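Skumdale Dark Maple Syrup, Grade A, Bulk and Retail

Grumiro Sugarhouse packs Skumdale in four sizes, from a half-pint glass jug to a five-gallon pail. All of it comes from the same sugarbush on the north side of Kokier Hill and is boiled in one evaporator. We do not blend in syrup from other producers.

What grade it is

Skumdale is sold as Grade A Dark Color, Robust Taste. Under the older naming this would have been called Grade A Dark Amber or Grade B, depending on the batch. It comes from sap collected in the middle and later part of the season, when the sap carries less sucrose and more of the simple sugars that brown during boiling. The flavor is stronger than Golden or Amber and holds up in baking, in glazes and in coffee.

If you want a light syrup for ice cream or for candy making, order our Golden instead. Dark syrup can be made into candy, but it grains unevenly and the color comes out muddy.

How it is made

Sap goes from the tubing lines to a stainless holding tank and is boiled the same day. We run a reverse osmosis unit ahead of the evaporator to take out part of the water, but we stop at a moderate concentration. Going further saves fuel and shortens the boil, and in our experience the syrup tastes thinner for it. Virgil Barbu runs the evaporator and draws off by hydrometer, checking each draw against a temperature reading. Finished syrup goes through a filter press to take out the niter, also called sugar sand, and is packed hot.

Nothing is added. A few drops of organic sunflower oil are used in the back pan to keep the foam down.
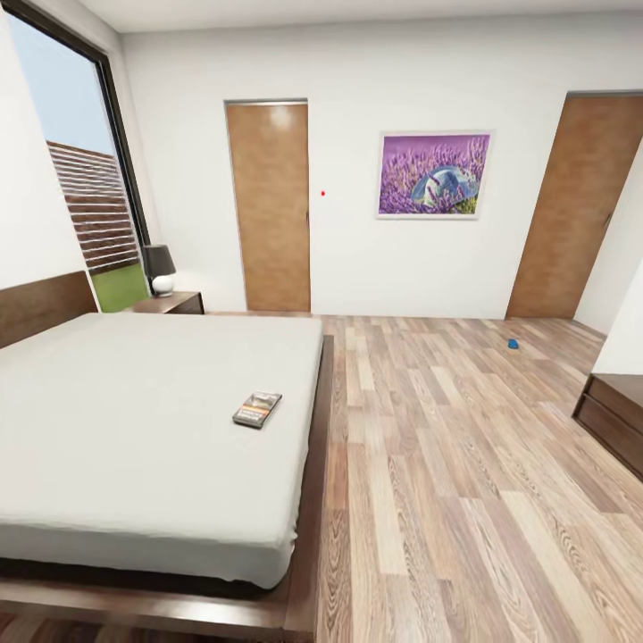
The density at packing is between 66.9 and 67.5 Brix. Syrup below that range can sour in the container, and syrup well above it will drop crystals to the bottom. If you do find crystals, the syrup is still good. Set the jug in warm water and they will dissolve, or leave them where they are.

Sizes and item numbers

Half pint, glass, item 114
Pint, plastic jug, item 118
Quart, plastic jug, item 120
Five-gallon pail, food-grade plastic, item 653

Glass is the better choice if you plan to keep syrup on the shelf for more than a few months. Plastic lets in a little air over time and the color will darken. Pails are meant for bakeries and kitchens that go through them quickly.

Case quantities

Half pints ship 20 to a case. Pints and quarts ship 12 to a case. Pails ship singly. Mixed cases of pints and quarts can be made up on request, but please put it in the order notes, as the web form has no field for it.

Storage

Unopened containers keep in a cool, dark cupboard. After opening, refrigerate. Syrup has no preservatives and mold can form on the surface if it is left out. It can also be frozen. It will thicken in the freezer but will not go solid, and it pours again once it has warmed up.

For pails, we suggest dividing the syrup into smaller clean containers as soon as the pail is opened and freezing what you will not use that month.

Using it in place of sugar

For most baking, use three quarters of a cup of syrup for each cup of white sugar and cut the other liquid by three tablespoons. Lower the oven by 25 degrees, as syrup browns sooner. Yeast breads need no temperature change.

Allergens

The sugarhouse handles no nuts, dairy, wheat or soy. The maple cream and the coated pecans listed elsewhere on this site are made for us by Grecu Confections in their own kitchen, and their labels should be read separately.

Ordering

Orders received by noon on Tuesday go out that week. Pails are heavy and travel by ground only. Wholesale accounts are handled by Hipólito Zúñiga, who can also send a sample of the current batch before you commit to a pail. Color varies a little from one boil to the next, so if you need several pails to match, order them together and ask for a single lot number.

The new season's Dark is usually bottled and listed by the end of April. Pails are often sold out by July.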